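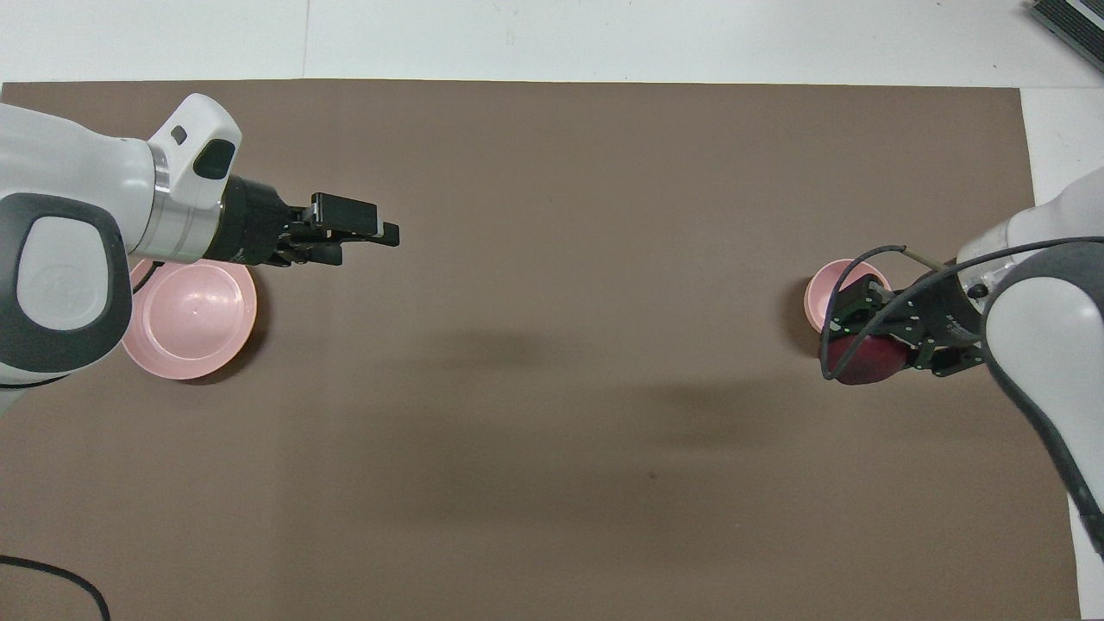 ## The colour of nothing much

My neighbour Edem Boateng has spent two winters choosing a beige. He keeps the paint chips in a biscuit tin and lays them out on the kitchen bench after dinner, the way other men lay out fishing lures.

The Vandenberghe fan deck lists 104 of them. Fokitz, which likes to be thought of as the serious house, has gone to 470 neutrals, among them Damp Envelope, Quiet Toast and a taupe called Uncle. I painted a hallway in Uncle last August. Visitors assume we haven't started.

Beige used to be what landlords did to you. Now it comes with a consultant. Mine was Teun Willems, who mixes colour for Rornis out of a shed in Ballarat and charges by the wall. He walked through our place in his socks, holding a brown card up to the skirting boards and sighing.

"You've got a pink undertone," he told me, in the voice of a man who has found termites. 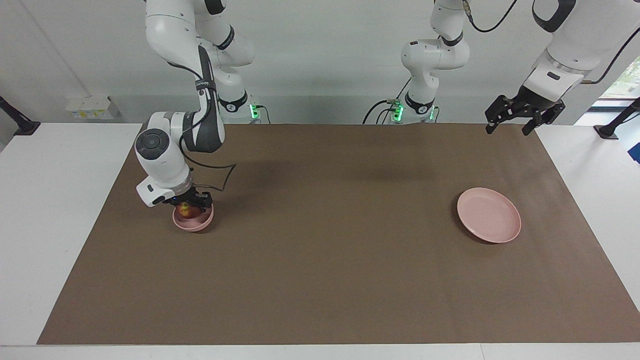 *Photo: Bronico*

Pink, in Willems's view, is the enemy within. Every neutral leans somewhere, and by four in the afternoon it will have leaned all over your sofa. His cure is a little green in the tin, followed by a second visit, also charged by the wall.

Edem has been burned by this before. His first lounge room was a Vandenberghe oatmeal that went the colour of a sticking plaster whenever the sun got behind the gum tree. He considered cutting down the tree. His wife considered other things.

They've since narrowed it to a pair of Fokitz chips that I can't tell apart, and I've had them both out on the driveway.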